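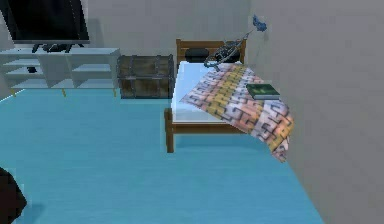

社区体育俱乐部并入大学体育部以后，会费和场地费怎么重新谈？

大家好，第一次在这里发帖，写得有点长，先谢谢愿意看完的朋友。

我在法德洛（Fladow）一家小田径俱乐部管日常事务，队员大多是附近中学的孩子，也有一些上了年纪还在跑的老会员。我们一直借用镇上大学的跑道，跟体育部是口头约定，一个学期交一次钱，学期末我去办公室签个字，喝杯咖啡，事情就算办完了。这样过了好多年，大家都很客气，也没出过什么岔子。

今年学校说体育部预算紧，几个小项目要合并管理，外面的俱乐部也一并纳入“合作单位”，要签正式协议。协议草稿我收到了，里面写每学期场地费1,850，另外每位注册队员还要交34的“设施维护分摊”。我们以前一个学期一共只交1,000，晚上开灯也包含在里面，现在灯光费写的是“另行结算”，到底怎么结算，草稿里找不到。

我跟家长们通了气，反应不一样。有的家长说涨就涨吧，跑道好，离家近，值得。有的家里两个孩子都在队里，分摊一算下来就有点吃力。老会员那边更难开口，他们一周只来一次，绕着外道慢慢跑几圈，让他们跟每天训练的孩子交一样的钱，我自己都觉得说不过去。

我想问的主要是这些：第一，这种协议一般有多少商量的余地？第二，分摊费能不能按使用次数来算，有没有哪家俱乐部谈成过？第三，草稿里有一条说校队比赛和训练优先，学校可以提前一天通知取消我们的时段，费用不退。这一条我看着心里很不踏实，去年秋天校队在家门口办比赛，我们就连着让了好几回，那时候没有协议，大家都好说话，现在要白纸黑字写下来，我就不敢随便签了。

还有一件小事，也顺便问问。我们有一批栏架和两块起跑器垫子放在学校的器材房里，是俱乐部自己攒钱买的，当年的收据我还留着。协议里写“器材房内物品由体育部统一管理”，这句话会不会变成东西归他们？也许是我多心了，可是那些栏架是会员们一点一点卖蛋糕卖出来的，真要弄丢了，我没法跟大家交代。

体育部的人让我在十月之前答复。时间看着还宽裕，可是夏天一放假，办公室里就找不到人了，所以我想趁现在把该问的都问清楚。有经验的朋友请多指点，哪怕只懂其中一条也好，谢谢！

汉娜·帕夫沃夫斯卡（Hanna Pawłowska）
2019年5月28日

维托尔德·马尔齐尼亚克（Witold Marciniak）

汉娜你好！看你的帖子，我一下子就想起我们游泳队那年的事，连“另行结算”这几个字都一样，看得我直摇头。我在格姆贝格（Gemberg）给一家游泳俱乐部做了很久的行政，跟大学体育部签过两轮协议，第一轮签得糊里糊涂，第二轮才算像个样子。我把两轮里学到的都写给你，你挑有用的看。

先说余地。有余地的，而且往往比你想的大。草稿之所以叫草稿，就是等着人回话。学校那边负责起草的多半是财务的人，他们手里有一张要填平的表，对你们俱乐部一周来几次、用几条跑道，其实不太清楚。我们第一轮的时候，草稿按八条泳道算钱，可我们从来只用三条，我没吭声，白白多交了一年。所以第一步，请你把自己的使用情况写下来：哪几个晚上，几点到几点，用哪几条道，用不用跳远沙坑，开不开灯。写成一页纸就够了，附在回信后面。有了这张纸，再谈1,850这个数就有依据，光说“太贵了”，对方也很难拿去跟上面交代。

再说分摊费。按次数算，我们试过，没谈成，原因是每次都要有人点名登记，体育部嫌麻烦，说句公道话，我们自己也嫌麻烦。后来谈成的办法是分两档：训练队员一档，休闲会员一档，休闲会员交一半。名单每学期初报一次，中途有人加入就等下学期再算。你们的老会员正好可以放进第二档。你去谈的时候，可以带一位老会员一起去，我们当时带的是亨利克·诺瓦科夫斯基（Henryk Nowakowski），他年轻时就是那所大学校队的，往那儿一坐，聊聊当年的池子水有多凉，气氛就松快多了，正事也好谈。

取消时段这一条，请你务必改，不改不要签。校队优先很正常，人家的场地嘛，这个不用争。要争的是两点：通知的时间，还有钱。我们的写法是“提前七天书面通知，取消的时段在同一学期内补足，无法补足的，按比例从下学期费用中扣除”。注意“补足”要放在“扣除”前面，体育部更愿意给时间，不愿意退钱，你给他们一个不用掏钱的选择，他们签起来就痛快。另外，比赛日程一般学期初就定好了，你可以请他们把主场比赛的日子列成附件，这样真正临时的取消就很少了。

灯光费嘛，让他们写明单价，按小时，写进正文。要是他们说电价会变，就写“每学年开始前一个月通知下一年单价”。我们有一年收到一张灯光账单，699，一张纸上就写了这一个数，没有小时数，没有日期，我跑了三趟才弄明白里面有一大半是隔壁足球场的。那张账单我到现在还夹在文件夹里，每次新来的同事接手，我都翻出来给他看看。

最后，也请你别太焦虑。体育部那边的人多半也是喜欢体育的人，他们被上头压着砍这个砍那个，日子也不好过。我们这里合并的时候，校内的网球和击剑都差点保不住。你写信的时候，开头感谢几句这么多年的照顾，说说孩子们在那条跑道上的成绩，真心实意写，对方看了是会往心里去的。祝你顺利，有了结果记得回来告诉我们一声！

卡尔蒂克（Karthik Samarakoon）

这种事没什么好谈的，学校要涨就涨，不行就换地方。我们以前在奥斯特罗夫斯基（Ostrowski）体育场租过，比大学便宜，停车也方便。就是跑道旧了点，下雨弯道那边积水，冬天不开。你打电话问问吧，号码我没有了。

雷沙德·别莱茨卡（Ryszard Bielecka）

上面维托尔德写得很周全了，我只补充器材那一条，因为这个我吃过亏，想起来还有点心疼。

汉娜，你一点都没多心。“统一管理”这四个字，平时没事，一换人就有事。我们铅球组的器材放在学校库房里好些年，后来管库房的老先生退休了，新来的同事做盘点，给每样东西都贴了学校的编号标签，我们的也贴上了。他不是坏人，他手上那张清单里本来就没有“外单位物品”这一栏，他能怎么办呢？后来学校处理旧器材，差一点把我们的投掷圈一起送走，幸亏那天我正好过去拿东西，在门口碰上了。

所以我建议你这样做。趁现在还没签，先去一趟器材房，把你们的栏架和垫子逐件拍照，用油漆笔写上俱乐部的名字，写在不容易蹭掉的地方，栏架就写在横梁背面。然后列一张清单，品名、购买年份、收据号，一式两份，请体育部签收一份。协议里加一句：“附件所列器材为俱乐部所有，存放于器材房，协议终止后由俱乐部取回。”就这么一句，我还没见过哪个体育部不同意的，对他们来说也省心。

还要问一下保险。东西放在学校的房子里，学校的保险多半不管外单位的财物，万一漏水或者被盗，你找谁去？我们后来是在俱乐部自己的保单里加了一项，多花的钱不多，买个安心。你们要是本来就有给队员上的意外险，打个电话问同一家公司就行，不用另外折腾。

另外有个小提醒，跟钱没关系。谈的时候请对方把钥匙和门禁也写清楚。我们协议签得漂漂亮亮，第一个晚上去训练，门卡全失效了，二十来个孩子在栅栏外面热身，教练打了一圈电话，最后还是夜班保安认得我们，给开的门。写上一句谁负责开门、找不到人的时候打哪个电话，真的很有用。

如果谈到最后场地费还是下不来，你也可以问问能不能用出力来抵一部分。我们在奇宁盖特（Ciningate）的时候，俱乐部的家长帮校运会做裁判和计时，学校就减了我们一部分费用。办比赛最缺的就是肯站一整天的人，你们家长多，又懂田径，这在体育部眼里挺值钱的。不过要先问过家长愿不愿意，别像我，先答应了学校再回去求人，那个周末我自己站了两天，脖子后面晒得脱了一层皮。

栏架保住了的话，也替我向那些烤蛋糕的会员问声好！

汉娜·帕夫沃夫斯卡（Hanna Pawłowska）

谢谢各位，我一边看一边记，本子都写满两页了。维托尔德的两档办法我昨晚跟老会员们说了，他们很高兴，已经有两位抢着要跟我一起去谈。卡尔蒂克说的体育场我也会打电话问，不过我们冬天也要练，恐怕还是离不开这边。雷沙德，油漆笔今天就去买，门卡的事我完全没想到，多亏你提醒。灯光单价和取消时段的写法我先照着改一版，改好了再贴上来请大家帮我看看措辞。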